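About Umlow

Umlow Snack Supply

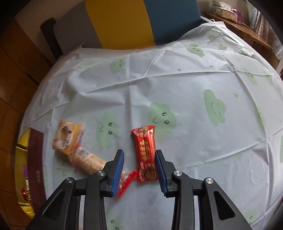

Umlow packs and delivers individually wrapped snacks to offices, waiting rooms and break rooms. The company was set up in January with one packing table and a list of 24 items, and now carries 280. Every item is sold in its own sealed wrapper. Bars, such as the red one with the round brown-and-gold emblem, have a crimped seal with a zigzag edge and can be packed upright or flat. Cracker rolls in clear plastic are packed flat, in the top layer only, with nothing heavier than a single bar over them. The barcode label stays on the package through packing and delivery so that the customer can scan it at the point of use.

What we supply

Standard boxes come in 3 sizes. The smallest, the Cosum, holds 24 pieces and fits a desk drawer. The middle size holds 82 pieces and is the one most offices order. The largest holds 280 pieces and is shipped in two inner trays. A box may be ordered sweet, savory or mixed. Mixed boxes are packed with biscuits and bars below and crackers above.

How we pack

Each box is packed by hand against a printed list. Items with a torn wrapper or an open seal are taken out and recorded by batch. Boxes are closed with paper tape and marked with the packing date and the earliest best-by date of the contents. We do not repack returned items.

Tasting

New items are tried at a round table with a cloth on it, next to the packing area. Samples are put out in their wrappers and opened one at a time. Scores are kept for taste, breakage, ease of opening and crumbs. An item that scores low on breakage may still be listed, but only for local delivery.

Where we deliver

Local orders leave from our Asimo Street unit on weekday mornings. Orders for other areas go by carrier through the Ó Flaithearta depot and take one extra working day. Changes to a standing order must reach us by noon on the day before packing.

Page last updated 30 November 2018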